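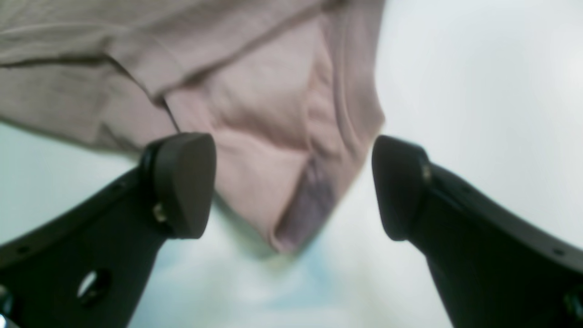 Pinkish-beige, pale background

Subject: Is Hivton "no-iron" worth the extra?

grilstead_lad
Saturday, 9.14am
Hivton want 45 quid for a top they say never needs ironing. The Halliday one is half that and looks the same to me. Has anyone owned one for more than a month? I don't mean tried it on in the shop.

Yetunde Okoro
Two years with mine. Washed at 30, hung up straight away, never ironed. I'd buy it again.

mothball
Anything looks fine if you hang it up straight away. I do that with supermarket shirts and they come out fine as well.

Yetunde Okoro
Mine don't! The Halliday one I had went limp at the collar by June.

L_Wihongi
The label says "tested to 200 washes". Tested by whom? I wrote and asked, and got a voucher back — no answer to the question.
Lachlan

grilstead_lad
Did you use the voucher?

L_Wihongi
I did. Cuffs creased in the first week.

mothball
There you go.

Yetunde Okoro
What spin speed, though? If you're doing it at full whack with towels, anything will crease.

L_Wihongi
Normal cycle, no towels. If it only works on a gentle spin they should print that on the front.

pegbag
Sestico do a heavier cotton. Needs ironing, doesn't pretend otherwise. Takes me 2 minutes.

grilstead_lad
Might try the Halliday and keep the receipt. Not convinced by either.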